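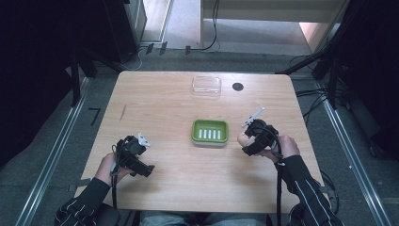 What does a visitor see at the open day at Trilimeo?
One person at a table, teaching small household tasks with a pair of hand-held grippers, and after that a robot arm that tries the same tasks.

Speaker notes, open day talk, 30 Jul 2026
Speaker: Ourania Kyriakidis
Second speaker for the demonstration: Lambros Koutsoukos

Opening (stand on the left, microphone on)

Good morning and welcome. My name is Ourania, and I work in the teaching group at Trilimeo. English is not my first language, so if I speak too fast, please raise your hand and I will slow down.

Thank Najwa Abou Jaoude for the invitations. Thank the families who came by bus.

Say where the exits are. Say that the coffee is after the second part, not before.

Part one: why we use our hands

Many people expect that we write a program for each movement. For a soap dish, this would mean to write where the dish is, how wide the gripper must open, how far to lift. If the dish is turned a little on the table, the program is wrong and we begin again.

We work in another way. A person holds one gripper in each hand and does the task with them. The grippers record how they move and when they open and close. We repeat the task many times, by different people, and the model learns from all of these recordings. Our collection for the bathroom tasks has 3,665 recordings today.

Pause here. Someone usually asks if the person must be an engineer. The answer is that we have 13 people who record for us, and most of them had never worked with robots before. Eirini Tsakiris was a piano teacher. She is now the one who trains the new people.

Part two: the live demonstration

Lambros sits down at the table. Wait until he has both grippers in his hands before you continue.

First task: the soap dish. It is a good object to begin with, because it is low and has an edge which is easy to miss. Lambros will pick it up, turn it and put it down again. Ask the public to watch his wrists and not the dish.

Second task: the clear plastic box. Explain that transparent things are difficult for a camera. The light goes through them, and the reflections change when the arm comes near. People in the first row can move their heads from side to side and see this for themselves.

Lambros should do each task slowly one time, and then at his normal speed. The normal speed is still slower than with bare hands. Please say this before somebody laughs – the fingers of the gripper cannot feel, and the person must learn to look more.

If a cable gets caught on the chair, Lambros stops and frees it. I continue to talk. We do not pull.

Part three: the arm tries

Walk to the second station. The arm there runs the software we call Funel. The earlier version, Rallis, could do the soap dish only when it was in the middle of the table. Funel accepts it in other positions, but I do not want to promise too much. At the rehearsal we made 13 attempts and eight were good. Say both numbers. The public is more interested in the failures than we think, and Chrysoula Andreadis can explain them better than I can, so give her the microphone for this part.

If the arm stops with the red light, tell the visitors that this is a safety stop. Count to five, let Chrysoula reset it, try once more. After a second stop we go to the questions.

Part four: visitors try

Two persons at a time. Children can try if an adult sits next to them. Long sleeves must be folded back or closed at the wrist. Rings are no problem.

These trials are not recorded. Please repeat this at the table also, some parents will worry about it.

Questions which came last December

"Will it clean my bathroom?" Not soon. It can move some objects that are found in a bathroom.

"Why two grippers?" Many tasks need one hand to hold and one hand to work, for example to take a lid off a box.

"Are they heavy?" After one hour, yes. Our people change after 40 minutes – Eirini made this rule and she is strict.

"Can my school visit?" Write to Najwa. Vetau, our partner for school visits, has its own forms, and she will send the right one.

Closing

Thank Lambros and Chrysoula. Coffee is in the room on the right. The visitor badges go back in the basket at the door.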